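Evening, October

Up at six, left hand stiff again. Oatmeal, coffee, then the bus to the Petek building. Rain until ten.

Spent the morning on the storage problem. The new gray bins from Buststead were delivered while I was out, and Teodora had stacked them in the corridor with the packing slip on top. The slip says 600 mm on the long side. I measured 600 on the outside of the rim, so the usable length at the floor is less. I lost 19 mm to the taper, which means the parts trays no longer sit flat end to end. They ride up at one side. I can either trim the trays or stand them on edge. Standing them on edge wastes height, and I would rather trim.

Wrote to Ermira Matić about whether the older stock is still available. The older bins had straight walls. She answered before lunch: Turkow may have a few left, she will ask, no promise. She also wanted to know if I still have her torque screwdriver. I do. It is in the second drawer with the bits in the wrong order, and I put them back in the right order before I forgot.

Lunch was bread and the rest of the lentils. Too much salt.

In the afternoon I went over the question of liners. The case for a liner is noise and small parts: anything light dropped on a hard floor bounces and ends up in a corner, and the corners are hard to reach into. The case against is cleaning. Foam holds grit. Rubber matting is better but it curls at the edges after a few months, and then things slide underneath it and get missed. I tried a piece of the Branevura matting left over from the bench, cut to 16 mm short on each side. It lay flat for the two hours I watched it. I'll leave it in overnight and look at the corners tomorrow.

Bare metal has one thing going for it, and that is that wear shows.
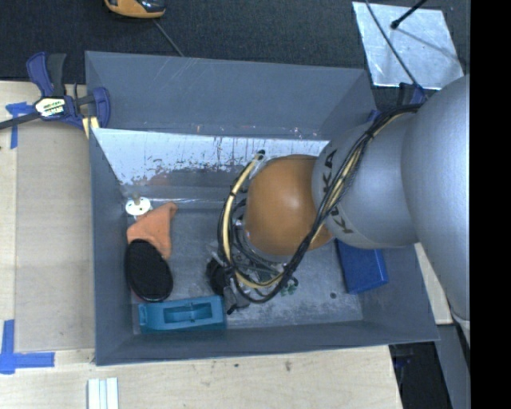

Scratches on a gray floor are pale and easy to read. They say where the load goes and where it gets dragged, and with a liner I would give that up. I'm inclined to line one bin and leave the other bare, then compare at the end of the month. Teodora thinks this is putting off a decision. She is probably right, but a month costs very little.

Labels: decided on the short side only, upper left, black on white. The old labels were on the long side and could not be read once the bins stood next to each other. Printed 2 as a test. The adhesive lifts on the scuffed surface unless it is wiped down with alcohol first. Noted on the card inside the cupboard door.

Still open:
Trim the trays – ask for the fine saw back first.
Answer from Turkow.
Return the screwdriver to Ermira.
More alcohol wipes, the box is down to the last few.

Home after seven. Soup, half a chapter, hand a little better with heat on it. The window in the kitchen is sticking again at the bottom rail, so I planed the high spot and left the sash open a finger's width to let it dry.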